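Broston Tech Club > Build Log > Open Tickets

Ticket: Arm gives up when it reaches for the CPU lever
Status: Open (was Closed, reopened by me)
Priority: Medium
Station: 2
Opened: Fri 6 December

What is supposed to happen
The arm goes down into the Dell tower, gets hold of the load lever on the CPU socket, lifts it, and backs out. That is the whole task for the disassembly event. No memory, no drives, just the lever.

What happens
It approaches fine. Then one of three things: the fingers close above the lever and grab air, or they close on the bracket, or Cludotance throws "target lost" and parks. The last batch was 49 attempts and I would call very few of them good. The person who closed this ticket wrote "works now, recalibrated." It worked one time. I was there.

Things already blamed, and what I think of each

Calibration. We have recalibrated so often that I've stopped believing in it. If the offset were wrong it should be wrong the same way every time. The misses go both directions.

The Lorkon fingers are bent. Checked against a straightedge. They are not bent. Please stop unscrewing them.

Firmware. The update notes say "improved grasp stability." I installed it. I can't tell any difference, and the log looks the same as before except the timestamps have moved to the other side.

Speed. Dropped from 200 to 120 in the motion settings. Same misses, only now we wait longer for them. 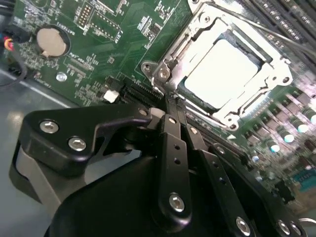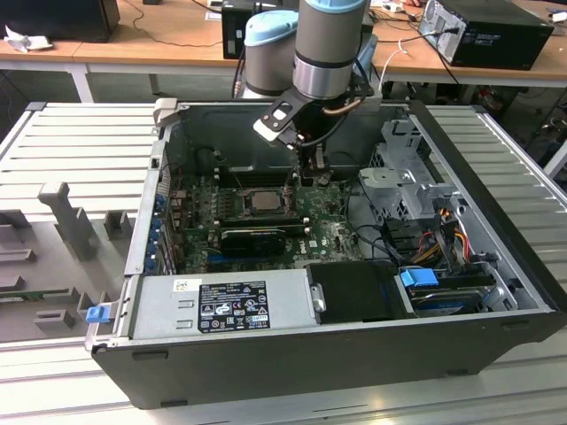 Wrist view first, then station 2 from the bench camera.

My current guess is glare. The top of the processor comes out almost white in the wrist view, and the lever is a thin silver thing lying right along the edge of a silver bracket. Cludotance is looking for a bright line next to a bright square. I wouldn't trust myself to find that every time either. The Kadrić write-up everyone keeps sending me claims reflective parts are "handled," but their test part was a painted block, so I don't know what that proves.

Against my own guess: "target lost" also came up on one run with the room lights off and only the desk lamp on. That could be too dark instead of too bright. Or it could mean the glare idea is wrong. One run doesn't tell us much.

Tried today
- Exposure down one step. Lever easier for me to see. Arm still closed high on the first try.
- Exposure down two steps. Lost the lever completely, error right away.
- Back to one step, taught the approach point again by hand. Got a grip, then slipped off partway up.
- Same settings, no changes. Missed.

Still to try
Matte tape on a scrap processor, same size, to see if the misses go away. If they do, it's glare. If they don't, I'll take the guess back.
Approach from the other side of the socket. Somebody will say the path planner won't allow it. Show me the error first.
Force reading when the fingers close. We have never logged it, so "it grabbed air" is only what it looked like from the bench.

Rules for this ticket
Don't close it after one good run. I want ten in a row with nobody touching the case in between, and the log file attached. If you move the tower, write down that you moved it. In March we lost a whole meeting to a case that had been shoved over and not put back.

Update, same day, end of meeting
Tape is on the scrap processor but the scrap board won't sit flat, so no runs yet. Leaving exposure at one step down. Ticket stays open.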